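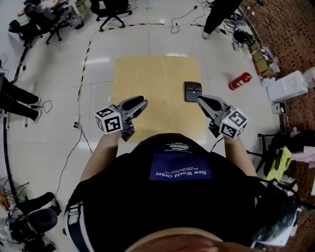
We built the course around one rule, and it's the rule I'd keep if I had to throw everything else out: every student has to be the demonstrator before they're allowed to touch the training code. The Korex project at Cabrera ran over two semesters with 11 students, and most of them came in wanting to write policies. Fair enough! So did I at their age. But a student who has never tried to pick up a flat thing with two stiff plastic fingers has no feel for what's in the data, and it shows the first time a run goes bad. So we started on the floor. Figure 1 is a good look at what the demonstrator sees, with a gripper in each hand, a marker cube on each one, and a small black item waiting on the cardboard just past the right-hand fingertips. From up there the job looks easy. Students kept telling me so, right up to their own first turn.

The cardboard deserves a word, and it got more discussion in our planning meetings than the grippers did. Our first draft of the protocol said "work on any clear surface," and the pairs took us at our word. One used a desk, another used a coat. When Robel Abdella (who wrote most of the session software, and who will come up again) tried to line up those early demonstrations, the background changed so much from one pair to the next that he couldn't tell a handling problem from a lighting problem. A flat tan sheet gave everybody the same working area, and it could be laid down wherever there was space. The rule after that was simple: if the object leaves the sheet, the take is over. I got some pushback on this one. A few students felt that chasing an object across the tile was part of the task and ought to be recorded. I still go back and forth on it.

### 4.1 Working in pairs

Students worked in pairs, one demonstrating and one keeping the log, and they swapped at every break. With an odd number in the class I took the empty spot myself, so I have my share of bad takes in the set and I'm not going to pretend otherwise. The logger's job was to write down, in everyday language, what the demonstrator was trying to do and whether the take should be kept. We did not give them a form. I wanted to see what they'd write when left alone, and what they wrote was wonderful and nearly useless: "good," "good," "ok," "thumb," "bad, ask me later." By the third week we had agreed on a short list of reasons a take could be dropped:

- marker cube turned away from the cameras for a long stretch
- cable caught or pulled tight
- object off the sheet
- demonstrator forgot which object was next
- something else (write a full sentence)

The last line did the most work. Making people write a full sentence slowed them down just enough to notice what had gone wrong, and several of those sentences ended up as topics for the weekly meeting. "I was looking at my hand and not at the thing" started a whole conversation about gaze that ran past the end of class.

Cables were the steady annoyance. We had a taped line on the floor from the start, and we leaned on it hard, but tape only tells you where to stand. It does nothing about a cord that's coming off the back of your own tool. One pair took to calling out "slack!" before each reach, the way climbers do, and the habit spread to everybody else within a week. I'd love to say we planned that.

### 4.2 Choosing the objects

I let the class pick the objects, with two conditions: it had to be something a person would find on an ordinary desk, and it had to survive being dropped. Jhair Benavides argued for flat, boxy things with buttons, and I argued against him. My worry was that they'd be too hard for beginners. A cup more or less invites a gripper in. A thin rectangle lying flat gives you hardly any side to hold, so you have to come in low, or tip it up with one hand and take it with the other. Jhair's answer was that this was exactly why we should use them, since a two-handed setup that only ever sees one-handed objects is a waste of the second hand. He was right, and I've told him so, and now it's in print.

What I hadn't seen coming was how differently each student would solve the same pick. Some slid the object toward themselves. Some pinned it with the left gripper and pried with the right. A couple came straight down over the top every single time, as if determination were going to make the thing thicker. We had half expected to coach everybody toward one method. After looking at the first batch we stopped coaching altogether and asked the loggers to name the strategy in each take (slide, pin, tip, grab). Those names are the labels used in Section 5.

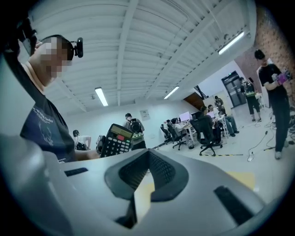 *Detmont, September 2026*

By the start of the second semester we had 41 sessions behind us, and the room had become a busy place. I want to spend a little time on that, as it's the part of the project I'd most like other instructors to borrow or argue with. The usual advice is to collect in a quiet corner with nobody walking through. We didn't have a quiet corner. We had one long room, with people working at the computers while others recorded a few steps away. Figure 2, from the camera on one of the tools, gives the idea: there's a calculator tipped toward the lens with its red key up near the display, and past it a good part of a working day going on, people at the white desk, one monitor lit and another dark, somebody in front of the glass doors with a backpack on.

At first I treated all of that as a problem to be cleaned up. I asked people to stay away from the recording area, they forgot, I asked again, and it made everyone (me included) a little cranky. Then Robel suggested we log the foot traffic and leave it alone. His reasoning was that anything trained on our recordings would be tried out in this same room, with these same people wandering by, and a policy that had only ever seen an empty one would be in for a shock. So we changed the rule. People could pass behind the work area as they liked, but reaching into it ended the take.

The students liked this a lot better, and so did I. The log got longer, though, and that is a real cost. Loggers now had to keep one eye on the hands and one on the background, and two of them told me at midterm that they'd stopped doing the second part whenever the pick got interesting. I don't blame them a bit. We left their notes as they were and treated the background entries as incomplete for the rest of the project, so please read them that way if you use the set.

### 4.3 What the tool camera taught us

Something that came up in nearly every review meeting was the gap between what the demonstrator saw and what the tool saw. Put Figures 1 and 2 side by side and you'll get it right away. Looking down from the head, you see both arms, both hands and the whole sheet. From the tool you get a huge curve of pale housing across the bottom, with the object perched just above it, and then everything behind the object, all the way up to the ceiling lights. It's a strange view the first time! Students who had done a dozen smooth picks would watch their own tool recordings and say they couldn't tell what they were looking at.

We turned that into an exercise. Each student had to sit with a tool recording from someone else's session and say out loud, at a spot we picked for them, which way the hand was about to go. They were poor at it to begin with and they improved, but what mattered more to me was how it changed their demonstrating afterward. They started to pause before the grasp. They kept the object in view a bit longer on the way in. Nobody had asked them to. Jhair noticed it in the logs before I did, and he put together a short write-up for the class under the title "Be kind to the wrist," which is now the first handout new members get.

I should be careful here. We didn't run a group without the exercise, so I can't say for certain that watching the tool view caused the change. They were also just getting more practice, week after week, and practice alone may account for most of it. With a bigger class I'd hold the exercise back from half the pairs for the first month and compare their logs.

The last thing I'll mention is the swap between recording and coding, which we got wrong. We moved everyone over to the training side at the same time, in June, and the recording area sat idle while all the pairs waited for the same machines. Next time I'd stagger it, one pair at a time, with the rest still on the floor. Robel has drafted a rotation for the Plinedthorpe group, who are picking up our protocol next, and the draft is in Appendix B with his notes left in the margins.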